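PRESS RELEASE
For immediate release — March 6, 2020

Trimley puts shop-floor robot to work on repair bench chores, says household jobs still a way off

Computer repair and refurbishment firm Trimley has today published the first results from Drona, its trial of robot arms on everyday bench jobs. Short version: some chores yes, plenty no, and anyone hoping for a machine to sort the washing should hang on to the peg bag.

The trial started in September at the firm's Cropper workshop. Two arms, one bench each, working next to the people who normally do the job. The list of tasks was drawn up by the workshop staff, who were asked what they would most like to stop doing. They came back with 17. Sorting screws, wiping down cases, lifting out old parts, peeling labels, coiling leads, sweeping up. That sort of thing.

Of those 17 the arms can now do 3 without someone standing over them. Moving trays between shelves, placing cleaned parts into foam, and handling processors. The rest are either slow, or need help part way through, or have been dropped for now. Coiling leads was dropped in the first fortnight.

Alasdair Strachan, who runs the Drona trial at Trimley, said: "People ask me if it can do the dishes yet. No. It can't fold a towel either, we did try. What it can do is pick up one small flat thing and not crush it, over and over, and on our benches that's a fair chunk of the day. I'd call that a start."
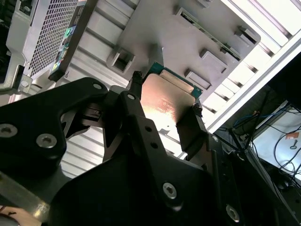 Processor handling is the job Trimley has spent most time on, and the one other repair shops keep asking about. Staff find it fiddly and tiring on the eyes, and a dropped chip is often a written-off chip. The arm holds the processor upright between two black fingers, each with a small dark pad where it meets the chip, and works over the open computer chassis with the metal plate and the ridged casing right underneath. Light is a nuisance. The coppery top of a chip throws back a bright glare and the software has had to learn to put up with it — the workshop lamps have been moved more than once.

Over the trial the arms have made 1,000 processor lifts. The first 500 were done at a crawl with a member of staff at the stop button. Speed has come up since then but a practised hand is still quicker, and Trimley is not claiming otherwise. Where the arm helps is late in a shift, when the practised hand would like a cup of tea.

Software for the trial comes from Multivetti, which has worked with Trimley on stock handling before. The two firms will carry on together for the next stage, which covers memory sticks, fans and (again) screws. Screws remain a sore point. A loose one rolls, hides under a cable, sticks to the wrong tool, and the arm will quite happily go on looking for it in a place it isnt.

On household chores the company's view is plain. A workshop bench is tidy compared with a kitchen. The parts come in known sizes and no one leaves a school bag on them. Trimley will lend one arm to the staff kitchen at Cropper later in the trial, to try wiping worktops and loading mugs, and will publish what happens including the breakages.

No jobs are being cut as a result of Drona. Bench staff who took part have been trained to set up and stop the arms, and two have moved over to the trial full time.

Strachan added: "We'd sooner put out a short list that works then a long one that doesn't. If it's still 3 jobs when we next report, we'll say 3."

Repair firms and colleges wanting to see the arms at work can arrange a visit through the Trimley press desk. Places are limited, flat shoes please.

ENDS

Notes to editors

Trimley repairs and refurbishes desktop computers and servers for schools, offices and resale.

Drona is the name of the trial and not of a product. The arms are not for sale.

The full task list, with timings, is available on request from the press desk.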